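How Does a Robot Learn Which Hand Is Best?

Reading time: 4 minutes

Search articles, games, animals Go

Hold a pencil. Now hold a pillow. Your hand changed its shape and you did not have to think about it. A robot cannot do this so easily. Somebody must choose a hand for it, and the robot has to work with this hand.

The hand of a robot is called a gripper. Many grippers have only two fingers, and the fingers come together like your thumb and your pointing finger. It sounds simple, but there are many questions. Should the fingers be long or short? Should they be thin, so they can go into small places, or thick, so they do not bend?

At the Zusis workshop in Brimton, Tahira Dogar tests grippers and cameras for robots. She likes to use toys for this. A toy kitchen has handles, knobs, buttons and a door, almost like the kitchen in your home, but everything is smaller. Small things are difficult for a robot. If the finger goes a little too far to the left, it misses the knob.

The eyes are important too. One camera can sit on the wrist of the robot, very near to the fingers. Another camera can look from farther away. Compare what each of them sees:
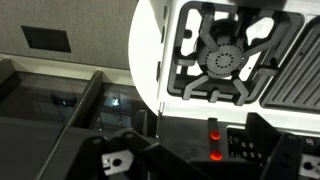
Near the fingers: the top of a toy stove and two red lights.

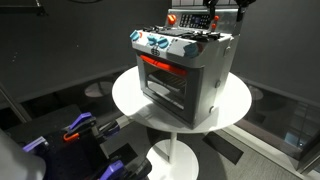
From farther away: a toy oven on a round white table.

Tahira says that the wrist camera is like putting your nose close to a book. You can read the smallest letters, but you do not see who comes into the room. The far camera is the opposite – it knows where everything is, but small buttons become tiny dots. So many robots use both kinds of camera together.

How can you know if one gripper is better than another? You must make a fair test. This means you change only one thing and keep all the rest the same. The team puts the toy in the same place and gives the robot the same job, for example to pull down a door handle. The robot tries it 200 times with the first gripper. Then it tries 200 times with the second gripper. Each time, somebody writes "yes" or "no" in a table. It is a little boring – Tahira says so too – but after only four tries you cannot be sure. Maybe the robot was just lucky.

You can make a fair test at home. Take a clothespin, a pair of kitchen tongs and two spoons. Try to lift a grape with each one, ten times. Write down how often the grape stays up. Then do the same with a coin. Is the winner still the same?

Comments

Benjamín Paredes: We did the grape test in my class. The tongs won with the grape but they were terrible with the coin!

Farías family: My son asks if a gripper can have three fingers.

Tahira Dogar: Yes, it can! Three fingers are good for round things like balls. But there are more parts to control, so it is more work.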